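The second life of a bed sheet

In my grandmother's house no sheet was ever thrown away. When the middle became thin, she cut it from top to bottom, turned the two halves around and sewed the strong outer edges together. The seam ran down the centre of the bed and you felt it on your back all night. We children complained, and she told us to sleep on the left.

I remembered that seam in April, when I came to Vestdale to write about its old linen trade. The town once had a mill, a bleaching field and 900 people who lived from cloth. The mill is now flats. What has stayed is a small mending shop on Cestongate, open from eight in the morning, where people bring sheets, tablecloths and pillowcases which are older than themselves.

The work is slow. A sheet must first be folded in two and held against the light, so that the weak places show. Small holes are darned. Larger ones get a patch cut from another old sheet, because new cotton is too strong and pulls the old threads apart. 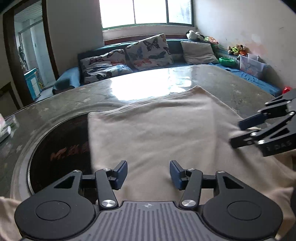
Brian Muli told me that I should not make it sound too romantic. Most people, he said, come one time, pay for a patch, and then buy a cheap set anyway when the next hole appears. He does not blame them. A repair can cost more than a new sheet, and it has been so for many years.

Still, the shop mended 136 sheets last winter, and the waiting list is long. Some customers want only to keep a monogram. Others have noticed that old linen is cooler in summer and dries quickly on the line, and they do not find this quality in the shops any more.

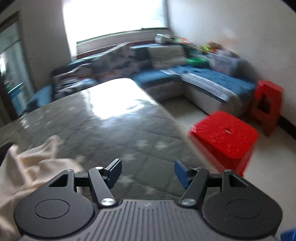

The washing matters as much as the needle. I was advised to use warm water, little soap and no softener, and to change the side of the sheet which lies at the feet, where the cloth wears first. Ironing is a question of taste. In Rerkmont, the next village, they say a sheet should be ironed while damp and folded differently each time, or it will break along the crease.

I took home a double sheet with one patch near the hem. My grandmother would have found the stitches too large, but I sleep on it very well, and on the right side also.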